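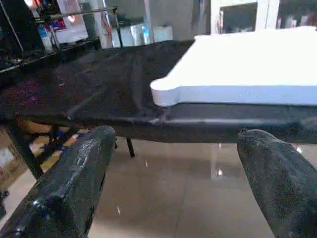 Marwa Farouk asked, on reading the first draft of this data card, whether a student club should be publishing its unsuccessful attempts at all, and whether a reader from another school would know what to do with them. The club discussed the point at length and decided to keep them. The sections below have been written with her second question in mind.

Nesside Tabletop Set: Data Card

Summary

The Nesside Tabletop Set is a collection of short manipulation recordings made by members of the Virbridge Student Robotics Club. It was prepared for the tabletop category of the Talavera student competition and is released so that other school and college teams may train and compare their own controllers. The set contains roughly 1,000 episodes. Each episode holds the wrist camera video, the joint positions, the gripper opening and a one-line task instruction.

Background

The club began the project in October, after its entry in the previous competition failed to transfer from simulation to the physical arm. Members concluded that the team lacked practice data recorded under ordinary room conditions. Recording continued through the winter term and closed in March. All episodes were collected by student operators under the supervision of Milan Lambrechts.

Setup

All recordings use a single arm with a two-finger gripper and a color camera at the wrist. The fingers are dark and show wear in the later episodes. Teams that rely on finger appearance for calibration should sample from the whole set and should not use the first sessions alone.

The work surface is a table covered in black cloth. The cloth was not pinned, and its folds differ from one session to the next. A large white board is used as a raised work area in the placing tasks. The floor is tiled and reflective, and overhead lights produce strong highlights in many episodes. The club made no attempt to remove these highlights in processing.

The room is shared with other activities, and its contents were not held constant. Shelving and stored items are visible behind the table in part of the set. Models trained on a small number of sessions may learn to depend on them.

Tasks

The set covers 8 tasks. They include approaching the table edge from a low position, aligning the gripper with the board, placing a block on the board, pushing a block along the cloth, and returning to the rest position. A full list, with the exact wording of each instruction, is given in the file tasks.txt.

Operators were asked to complete an episode within 20 seconds. Episodes that ran longer were kept and marked as overtime.

Labels

Each episode carries one of three outcome labels: complete, incomplete or stopped. "Stopped" means that the operator or the supervisor ended the episode early – usually for safety. Labels were assigned by two members working separately. Where they disagreed, the supervisor reviewed the video and made the final decision. The original labels are preserved in a separate column.

Recommended use

The set is suitable for imitation learning exercises, for testing visual alignment methods and for classroom work on data quality. Users should divide the data by session. A random division by episode places nearly identical views in both training and test portions and gives misleading scores; the club made this error in its own first report.

The set is not suitable for evaluating grasp force, as no force readings were recorded. It should not be used to certify any system for operation near people.

Known problems

The clock on the recording computer was changed during the November sessions. Video and joint data remain aligned with each other, but the session start times for that month are unreliable.

In 2 sessions the wrist camera mount was loose and the view drifts downward over time. These sessions are marked in the index and are excluded from the default split.

The instruction text uses "board" and "slab" for the same object. The wording has been left as the operators entered it.

File layout

episodes: one folder per episode, numbered in order of recording
index.csv: session, task, operator code, outcome, overtime mark
tasks.txt: task names and instructions
splits: default training and test divisions, by session

Tools

A loader written for the Cullenia toolkit is included. It has been tested on the club's own machines only. Files may also be read without it, as the video and tables are in common formats.

Privacy

Operators are identified by code. Audio was not recorded. Episodes in which a person's face was visible were removed before release.

Corrections

Reports of incorrect labels should give the episode number and a short reason. Accepted corrections are listed in changes.txt at each release. The next release is planned for June.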